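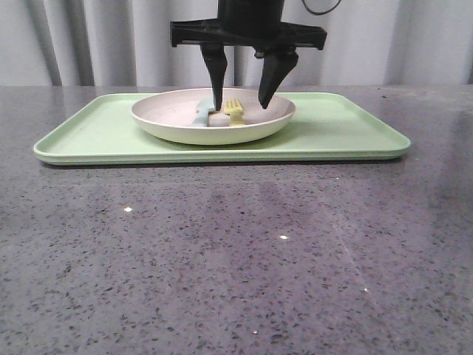
Henok Jemal

3 min read

Jenkins Students to Run Table-Clearing Robot at Sultthorpe Open Lab

SULTTHORPE, 9 July 2024 – The robotics club at Jenkins High School will show its table-clearing project to the public this month at the Sultthorpe open lab. Eight students have worked on the project since December. Their goal is to have a robot arm take cutlery off a plate, sort it, and stack the plate when it is empty.

The project is called Orken. It uses one arm with a two-finger gripper and a set of practice tableware in colors the students can tell apart easily on a screen. A typical exercise starts with a cream plate on a light green tray, with a yellow fork and other pieces lying in it. The operator brings the fingers down over the plate, closes them on one piece, and lifts it clear without dragging the plate along.

Lifting a fork from a flat counter was the club's first task, and most members could do it within a few sessions. Moving the fork onto a plate made the work harder. The raised rim limits the angles the fingers can come in from, and pieces that rest on each other tend to shift when one of them is touched. The students now spend most of their time on these crowded plates.

"We thought the sorting would be the hard part," said Henok Jemal, who leads the club and wrote the project plan. "Sorting is fine. Getting hold of a fork that is leaning on something else is what takes up our afternoons."

Each attempt is written down in a shared log with the starting layout, the piece chosen, and the result. The club has logged 681 attempts to date. Of these, 389 ended with the chosen piece in the correct bin and the plate still in its place. The remaining attempts are sorted by type of failure. The most common are a slipped grip, a plate that moved, and two pieces picked up together.

The log has changed how the students set up their work. In the spring they found that many slipped grips came from closing the fingers too near the end of a handle. They rewrote the instructions for operators, who now aim closer to the middle of the piece. They also stopped changing the layout and the gripper settings on the same day, so that results from one session can be compared with the next.

Members take turns in three jobs: operator, log keeper, and layout setter. The layout setter places the cutlery while the operator looks away. New members start as log keepers and move to the controls after they have recorded a full session.

The arm is on loan from Guvelow, a local equipment supplier, through the end of the coming school year. The school provides the room and the club paid for the tableware and trays out of its own budget – nearly all of it secondhand.

At the open lab, students will run short demonstrations and let visitors set their own layouts on the plate. Visitors may also try the controls with a club member beside them. The printed log will be on the table for anyone who wants to read it, failures included.

After the event the club plans to add bowls and cups to the set. Bowls have deeper sides, and the students expect to need a different approach for short spoons. They also want to test the arm on a plate with 23 fixed layouts, so that new operators can be trained on the same problems in the same order.

The club is open to all Jenkins students and no experience is required. Sign-up sheets will be available at the open lab and at the school office when classes resume.

Media contact: Henok Jemal, Jenkins High School Robotics Club, Sultthorpe

© Jenkins High School Robotics Club. All rights reserved. | Contact | Back to top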